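Colour that survives the journey

Most colour faults in published pictures are introduced after the editing is finished. The file leaves the editor with correct values, then passes through an export dialogue, an upload form, a resizing service and a browser. Any of these can drop the colour profile, and once it has gone the next program in the chain has to guess.

An ICC profile is a small block of data that says what the numbers in a file mean. A pixel with a red value of 200 is a different red in sRGB from the one it is in Adobe RGB or Display P3. With the profile attached, a colour-managed program converts between them. Without it, nearly all software assumes sRGB. A P3 file stripped of its tag therefore looks flat, and the strongest greens and reds suffer first.
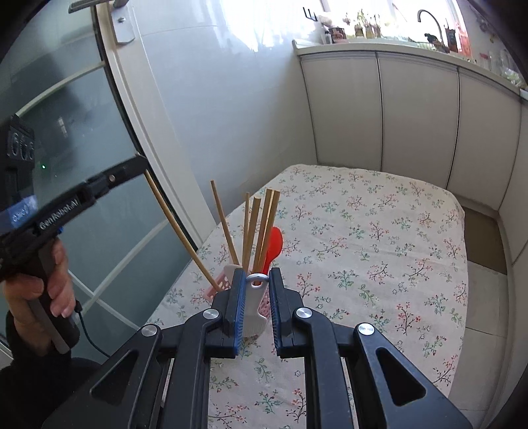 White plastic utensil between ribbed blue pads, on a floral cloth.

We looked at three desktop editors that handle this in different ways. Presance keeps the embedded profile by default and converts only when told to. Jarketti converts everything to its own working space on opening and tags the result on export. Moya leaves the decision to a preference panel, where the setting is called "Colour policy" and is switched off in a new installation.

The test set was 430 files, a mixture of JPEG, TIFF and PNG, with profiles of several kinds and a small group with no profile at all. Each file was opened, left unedited, and exported as a JPEG at quality 12, the top setting on the scale Presance uses, or at the nearest match elsewhere. The exported files were then read with a command-line metadata tool and compared with the originals.

Presance returned every tagged file with its tag intact. Untagged files stayed untagged, which is defensible but may surprise anyone who expects the program to make a choice for them. Jarketti tagged everything as sRGB. The conversion was accurate inside the sRGB gamut, and colours outside it were clipped without a warning. In saturated petals this removed visible texture, and it cannot be restored from the exported copy.

Moya with its default settings lost the profile in nine files, all of them PNGs that carried both a gAMA chunk and an embedded profile. With the colour policy set to "Preserve", the same nine came through correctly. The maker's manual mentions the setting once, in the chapter on printing.

Batch work

Single exports are easy to check by eye. Batches are not, and this is where defaults matter most. Covadonga Iglesias prepares catalogue pictures for a tile importer and exports them overnight. Her last job ran to 639 files.

"I check the first, the last and whatever looks odd in the contact sheet," she says. "If the profile is wrong it is usually wrong in all of them, so the first one tells me."

She uses Presance for the edit and Hirner, a separate batch utility, for resizing. Hirner has no editing tools. It reads a folder, applies a recipe and writes a log with one line for each file, including the profile found and the profile written. That log can be searched for blanks in a few seconds. Presance has a batch panel of its own, but it reports only the number of files completed.
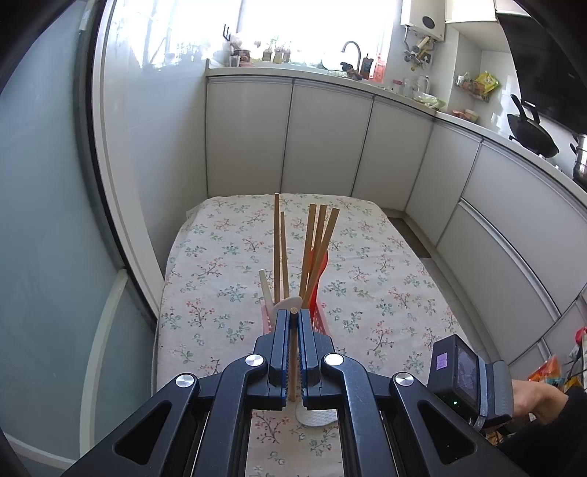
Chopstick held upright in blue-faced jaws.

Speed was similar across the four programs when converting with the relative colorimetric intent. Perceptual conversion took longer in Jarketti, which rebuilds its lookup table for each file – a strange choice when a whole folder shares one source profile. Hirner builds the table once and keeps it until the profile changes.

File size is a weaker argument than it used to be. A compact sRGB profile adds very little to a JPEG, and only on pages full of small thumbnails does the total become noticeable. Some print profiles are much larger and have no place on a web page in any case.

Settings to check

In Presance, open the export panel and confirm that "Embed profile" is ticked for each preset. Presets made in older versions keep their old value after an upgrade.

In Jarketti, turn on the gamut overlay before exporting. It is found under the View menu and marks clipped areas in grey. Reducing saturation locally gives a better result than leaving the clipping to the converter.

In Moya, set the colour policy to "Preserve" and restart the program. The change is not applied to documents that are already open.

In Hirner, leave the log on. The recipe editor also offers "Assume sRGB if untagged", and this should stay off until the source of the untagged files is known. Scanner output in particular is often in the device's own space, and a wrong tag is harder to spot later than a missing one.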